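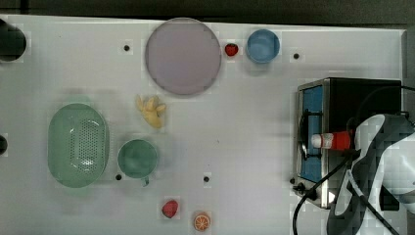
What should we buy first, the second arm or the spare parts for the first one?

The spare parts. I wrote it at the top of the page this morning, before I opened the price sheets, so that the price sheets could not talk me into something else.

August 20, 2019

I am trying to keep this diary in English for the whole budget season. The final request must be in English anyway, and I need the practice in saying plainly what I want.

The request is due at the end of the week and today I sat with it from breakfast until the light went. The Rilora office gives us one form for equipment and another form for "consumables," and the border between the two is a mystery to me. A gripper is equipment. The fingers of the gripper are consumables. The cable which connects them was equipment in May, when I asked for one, and now I am told it is a consumable. I have put the cables in both forms with a note, and somebody can cross out the wrong one.

The big question is still the arm. Kota sent their offer again, the same arm with a new date on the paper. The price did not move but the delivery did, and now it is up to 106 days. I made the count on the wall calendar with a pencil. If we sign when the budget opens, the arm comes when half of the kitchen tasks should be finished already. The first arm must carry the whole autumn alone, and this is why I want the spare parts for it in the first order and in nobody's second order.

Gachanja offered a smaller arm with a quicker delivery. I liked their letter very much. It was written by a person who had read my questions. But their arm has a shorter reach, and when I draw its circle on the plan of our table, the circle ends before the far dishes. We would need to move the table or move the dishes, and the tasks are written for the dishes where they are. I answered politely and asked if there is a longer version. I do not have much hope.

Pouring is the task that costs the most. I did not expect this when I wrote the first plan, where I gave the most money to grasping round things. A strawberry or a banana made for children costs almost nothing, and if one is lost we buy another one. With a bottle you need a good grip and a good wrist, and you need the arm to hold still above the stove for a long time while the software makes up its mind. The wrist joint is the part I worry for. A replacement wrist is 2,000 without the tax, and I have put one in the form. I took it out after lunch. Then I put it back.

I also spent too long on the small list. The total for play food, cups, bowls, colanders and plates for the whole year came to 387, and I believe I gave it more hours than I gave the arm. Light colors or strong colors? One shop or three shops? My opinion is that we should buy everything from one shop in one day, and buy every object twice, so that when a mug breaks the new mug is the same mug. Last year we replaced a bowl with a bowl which was nearly the same, and for two weeks the results were strange and I was looking for the error in the code.

Then the table. I want a new table top with fixing points where we need them. I wrote a short paragraph to defend it, and when I read it aloud it sounded like a person who wants new furniture. Tomorrow I will write it again.

Fluvix called in the afternoon about the service contract. They offer 2 visits in the year, and they would like us to pay for both at the start. The visits themselves I find reasonable. What I do not like is that the travel is written separately and has no upper limit. I asked them to put a limit in writing. The man was friendly and said he would see. In my language "we will see" means no, and I have not learned yet what it means in English.

So the order in the form, for tonight:
Spare fingers and cables
Wrist
Kitchen objects, all double
Service contract, if the travel gets a limit
Table top
Second arm, next budget

It hurts a little to see the arm in the last line. In May I told everyone we would have it before winter. But an arm in a box in the corner while the other one waits for a wrist would hurt more – I have seen this in my former workplace and it was a sad corner.

I must remember to ask about the insurance for shipping, and if the tax goes in the same column.

Comments

benchtop_r
Buy the cables for sure. We went through ours much faster than the fingers, always at the same bend near the wrist.

Olive Lane
Our office solved the equipment/consumables thing with a price line. Anything under it is consumable, even if it lasts ten years. Maybe ask if yours has one?

mtk
How did the travel limit end? We signed something similar without one and the second bill was higher than the first by a lot.

benchtop_r
Also, double on the mugs is not enough. Handles.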